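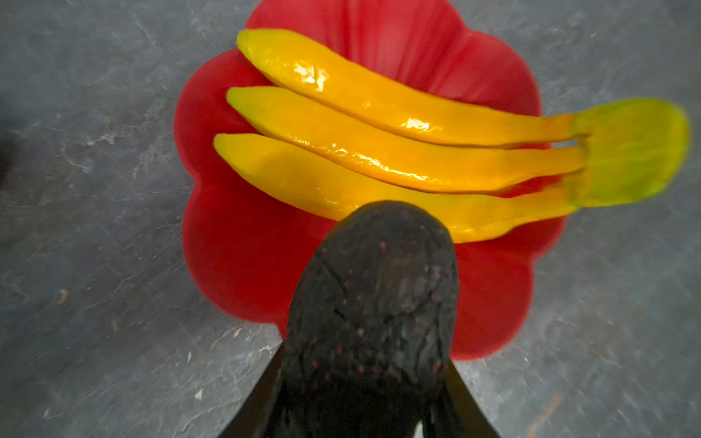 DILLGATE, August 14, 2026

Home | Course Notes | Handouts | Contact

Composing with Pretend Fruit (Unit 5)

Welcome back, everybody! Before you get out the pencils, spend a little while just looking at how yellow sits against red. Toy bananas are lovely for this, because the shine breaks up into bright little streaks, and the color slides into green as you get toward the stem. Leave those streaks as bare paper. Let the stem end hang out past the rim of the plate, too, so the whole thing feels a bit less stiff.

Now spread things out (the Etby exercise, for those of you who kept your June notes). With the bananas below the plate, the dark, bumpy avocado to their left and a mango tucked in close, you have a nice crowded corner, and the other mango farther back gives the eye somewhere to wander. Draw the gray gaps first, please, and take your time over them!

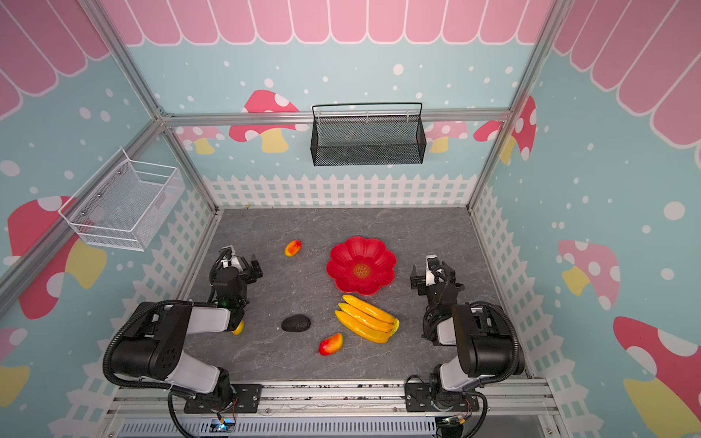 For next time

Bring 2 finished sketches, one close up and one spread out, and a soft eraser if you have it.

Shares 88 | Comments 5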